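Ticket 2158: Gripper lags hand controller during remote demos, arm stops on release
Project: Serance
Component: Pravlow teleop bridge
Priority: Medium
Status: Fixed, monitoring
Opened: July 26, 2024

Summary
When an operator drives the arm with the hand controller, the gripper closes late. On release the arm sometimes holds position and ignores input until the clutch is pressed twice. Demos recorded this way are saved with no error, but the gripper channel does not line up with the arm poses.

Steps to reproduce
Start the bridge with the default profile.
Engage the clutch and move the arm down into the bin.
Squeeze the trigger fully, lift, release.
Repeat without dropping the clutch. The fault shows up sooner if the operator squeezes in short pulses.

Expected
Gripper command and arm pose carry the same time base. Arm accepts input after every release.

Observed
Gripper command is logged over 544 ms after the matching pose. After the hang, the bridge log repeats:
WARN grip_state stale, holding last pose
The controller itself still reports motion. Arm controller shows no fault and no protective stop.

Update 1
Swapped the USB cable and the port. No change. Moved the bridge to the second workstation, same result. Ruled out the network: the hang also occurs with both processes on one machine.

Update 2
Turned off the smoothing filter in Skindover. Delay dropped but the stale warning remained. The filter was applied to the gripper channel as well as the pose channel, which is wrong for a trigger. Filter now set to pose only in the profile.

Update 3
Found the cause of the hang. The bridge waits for the gripper to report "closed" before it accepts a new state. With something thick between the fingers the gripper stops on force and reports "holding" instead. The bridge did not handle that value and waited for a timeout that was set to zero, meaning forever. Pressing the clutch twice rebuilt the session and cleared it.
Patch is in branch Ghiță. "Holding" now counts as a finished close. Timeout set to 5 seconds.

Update 4
Retest with the patch, one operator, mixed items in the gray bin. Hang did not come back. Two things to note before the next recording block.
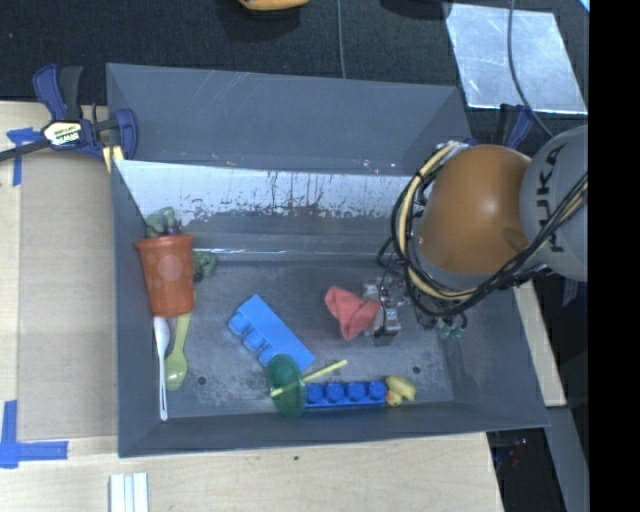 Grasp height is still set by the operator's hand, and the patch does nothing for that. The profile has a floor limit, but it is measured from the table and was never redone for the bin. Soft items are the worst case for judging it: with the fingers at the edge of the crumpled red cloth, the operator has to go almost to the metal to get any of it. The spoons by the left wall will need the same care, plus a wrist turn that the current workspace box may clip. Please measure the floor limit again from the inside of the bin and save it as a separate profile.

Second, demos recorded before the patch should not go into training as they are. There are 18 in the affected folder. Shifting the gripper channel by a fixed amount does not work, as the delay grows during a long squeeze. Either record them again or drop them.

Remaining
Floor limit for bin profile: open
Workspace box check near left wall: open
Merge Ghiță to main: after floor limit is done
Re-record affected demos: planned for August

Ticket stays in monitoring until the merge. If the stale warning shows up again, attach the full bridge log and the profile file, and do not press the clutch before saving the log.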